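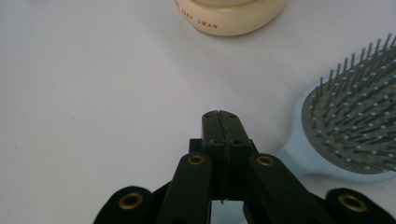
居家生活 > 收纳与清洁 > 梳妆台

气垫梳真能泡小苏打吗?还有网上那套“全摊在白桌上”的整理法,值不值得照做

提问者:半抽屉杂物
6月17日发布

先说清楚,我对各种整理法一直不太信。April那阵子被推了一堆视频,都是同一个流程:把梳妆台的东西全拿到一张白桌子上,一件一件看,留下“真正用得着的”,再买一套盒子装回去。最后一步永远是买盒子,所以我怀疑前面几步都是给这一步铺路的。

不过梳妆台确实乱得不像话,抽屉都关不严了,我还是试了一次。别的都好办,过期的扔,空瓶扔,发圈归到一个袋子里。剩下几样拿不定主意:

一是那把浅蓝色的宽板气垫梳。灰色胶垫,细金属针,针头上带浅蓝色小圆珠的那种。买了5年,头发缠在针根上,胶垫缝里总有一层灰絮,拿牙签挑也挑不干净。网上说拿小苏打加热水泡10分钟就跟新的一样。我不太相信,胶垫后面是空的,水进去了从哪儿出来?金属针不会锈吗?底下评论一片叫好,没一个人回来说泡完半年后怎么样。

二是奶白色的圆罐子,身上印一行橙红色的小字,最后一个词是SWAN。罐子挺好看,里面早就没东西了。我家里人说洗洗装棉签。可是我已经有一个装棉签的了,再来一个是不是就属于自己骗自己?

三是三个摞在一起的奶白色圆圈,亮面的,上面那个边上伸出来一小块橙色。家里人说是小孩叠着玩的,我自己没印象。该放玩具那边,还是放梳妆台,还是扔?

另外有人用过Plerden的抽屉分隔盒吗?卖家说一套17格,装得下“所有化妆用品”。这种话我看着就想关页面。请说真实体验,不要发购买链接。

补充一下,梳妆台是Bakwood的老款,抽屉比较浅,竖着放不进梳子。

3个回复

胖橘不洗澡
注册会员

小苏打没用,我泡过。梳子直接扔,几十块钱的东西纠结什么。盒子也别买,鞋盒剪一剪就行了。
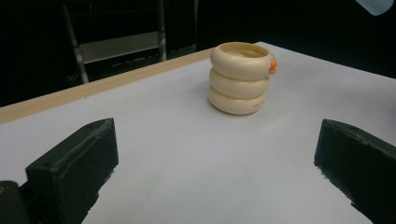

旧物慢慢理
Warholm生活问答 收纳版版主

楼上说得太绝对,我分开讲。

先讲三个圈。上面那圈带个橙色小块的东西,我也觉得像小孩叠叠乐一类的,但只看外观我不敢打包票。最下面那圈靠右侧有一行褪了色的红褐色小字,糊成一片,我认不出来。东西在你手里,你拿到窗边对着光看,字要是还能读出品牌或者型号,搜一下比在这儿听我们猜可靠得多。顺便看看三个圈拆不拆得开,拆开以后橙色那块跟着哪一个走。如果确实是玩具而家里已经没有小孩玩,送人之前先检查那块橙色的松不松,松了就别给小小孩。

网上有人会教你拿这种圈当首饰架、发圈架。我试过用类似的东西挂发圈,新鲜了一个星期,后来发圈还是扔在洗手台上。你要是本来就没有往架子上挂东西的习惯,买个架子或者“变废为宝”一个架子,习惯也不会自己长出来。

再讲梳子。你怀疑得有道理。气垫梳的胶垫上通常有个小孔,垫子后面是空腔,整把按进水里,水就会从小孔和针根进去,进去容易出来难。我不建议泡。我自己的洗法比较笨:

先干着清。用尖尾梳的尾巴从针根底下横着挑,把缠住的头发挑成一条,剪断,再拉出来。不要直接往上硬拽,硬拽容易把针连着圆珠一起扯歪。
灰絮用旧牙刷,干刷。
还觉得油,再兑一盆温水,加一点点洗发水,牙刷沾湿了甩两下,顺着针的方向刷。胶垫朝下刷,脏水往外滴。
用湿布擦两遍,针面朝下架在毛巾上晾一夜,别用吹风机热风对着胶垫吹。

小苏打那个步骤我没看出必要在哪儿。视频里那盆水变浑,很大一部分是洗发水和头皮屑搅在一起,换成清水加洗发水也照样浑。当然我也没做过什么正经对比,只是两种都用过。

至于锈不锈,看针的表面处理,我说不准。你凑近看针根,有褐色的点就别再沾水了。圆珠要是掉了好几颗,那几根光针会刮头皮,这时候就可以换了,用不着等到第几年。什么“气垫梳必须一年一换”的说法,我至今没见到谁拿得出依据。

罐子:你自己已经回答了。已经有一个装棉签的,就别再找理由。要是真喜欢它的样子,就承认是摆设,洗干净摆着,不必非得给它派个活儿。只是里面装过什么你如果不记得了,别拿来放吃的。

Plerden的盒子我用过2套,说一下毛病。格子是固定的,长的那几格放眉笔刚好,放梳子不够宽,你这种宽板的肯定要斜着架在隔板上,抽屉就关不上。底下没有防滑垫,一拉抽屉整盒往后跑。优点是好擦。“装得下所有化妆用品”这句话,前提是你的东西都得按它的格子长。Bakwood老款抽屉浅,买之前量净高,量的时候把滑轨上沿那一条也算进去,我就是漏了这一条,退了一次货。

摊在白桌上那个办法,我倒不反对。浅色底上看得清楚,灰絮、缺口、褪色的字都藏不住,这点好处是真的。我反对的是一次全摊,摊到晚上没收完,第二天桌子上就又是一堆。一次只摊一个抽屉,收完了再开下一个。

橘子皮晾阳台
注册会员

同意不要泡。我那把泡完以后按一下胶垫就咕叽响,响了好几天,后来有股味儿,最后还是扔了。

不过版主说的洗发水我也保留意见,我用的是Helmy的梳具清洁液,闻着挺高级,效果嘛,跟洗洁精没看出差别,瓶子还小。有人说它能“养护胶垫”,我不知道胶垫要养护什么。用完这瓶不会再买了。

三个圈我投扔掉一票。问了家里人都说不出来历的东西,在我家统统给一个月,放门口鞋柜上,没人认领就走。罐子我投留下,好看就行。

半抽屉杂物
提问者

谢谢版主,梳子我按干刷那个来,针根我看过了,没见到褐色的点。盒子暂时不买。圈圈底下那行字我拿手电照了半天,还是认不出来,先放鞋柜上。

胖橘不洗澡
注册会员

所以折腾一圈还是没扔几样。

旧物慢慢理
Warholm生活问答 收纳版版主

抽屉能关上就行,不比谁扔得多。楼主晾梳子的时候注意把手柄那头垫高一点,水容易积在胶垫和外圈的缝里。

相关讨论
浅抽屉放卷发棒,有没有不买新柜子的办法
牙刷清洁气垫梳,软毛还是硬毛
印字褪掉的旧罐子怎么去胶印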